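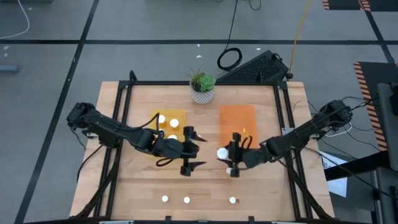 DRALTBY, October -- Welell, the mail-order pharmacy that has spent most of its short life apologizing for its refill reminders, today announced that it will send fewer of them.

Under the new plan, called Wavier, customers will get one reminder per prescription per month. Until now they have been getting what the company's own terms of service describe as "timely and supportive notifications," a phrase that covered texts, emails, an automated phone call and, for a stretch last spring, a postcard with a cartoon kidney on it.

The change follows a survey of 3000 Welell customers in Draltby and the surrounding county. Of those, 1084 said they had switched off every message from the company, including the ones telling them a prescription had been recalled or a dose had changed. A further group wrote in the comment box, at length, and the company has read all of it. Some of the language has been passed along to the design team in a softened form.

"We set out to help people remember their medicine," the company said in a statement. "We taught a good many of them to forget us. We would like to be boring again."

Wavier starts with a simple idea borrowed from the corner drugstore, where the person behind the counter would mention that you were running low and then go back to what they were doing. Each customer picks a day of the month. On that day Welell sends a single message listing everything due for refill, with one button to approve the lot and another to leave something out. If the customer does nothing, the company sends nothing more until the following month, however much it may want to.

There are exceptions. Recalls, changes made by a prescriber and delivery problems will still go out right away, and they will come from a separate number so that muting one doesn't mute the other. Customers who liked the old system -- there were some, and they were very polite about it -- can keep it by choosing "Frequent" in their account settings. The postcard is not coming back under any setting.

The plan also lines up refill dates. A customer with four prescriptions currently tends to have four renewal dates, four packages and four chances to be out when the carrier comes. Wavier will move these onto one shipment where the insurer and the prescriber allow it, using a short first fill to bring the stragglers into line. Controlled medicines stay on their own schedule, as the law requires, and so does anything that has to travel cold.

The message-sorting software behind Wavier was built by Ahn, a small firm whose earlier work was in library overdue notices. Welell considers this excellent training. Ahn's first contribution was to delete the word "journey" from all outgoing mail, which shortened the average message by a line and cut complaints before any other feature had gone live.

A trial of Wavier ran through the summer at the Draltby service center. Calls to the help line asking how to stop the reminders fell so far that the team assigned to them was moved to answering questions about medicine. They report that it is more interesting work.

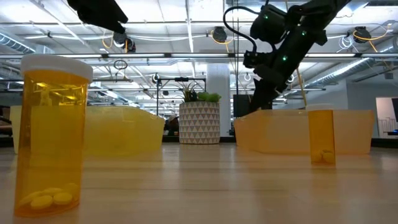

What happens if I ignore my one reminder and run out?

Call the pharmacy line and a pharmacist will look at what you take and what can be done quickly, which may include a short supply sent to a drugstore near you. Your other prescriptions stay on schedule, and you won't be signed up for extra messages as a punishment.

Wavier opens to all current Welell customers this month at no added charge. Existing accounts will be switched over in groups, and each customer will be told once, by the method they use most. Anyone who has turned off all messages will get a letter by regular mail. It is one page, and 35 words of it are an apology.

Customers who would rather not wait for their group can switch now under "Reminders" in their account, or by asking any pharmacist on the phone line, which opens at 8 a.m.

About Welell

Welell fills and ships prescriptions from its pharmacy in Draltby. It was founded on the belief that picking up medicine should take less time than parking. The company's newsletter has been discontinued.

Press inquiries may be sent to the Welell media desk, which will reply once.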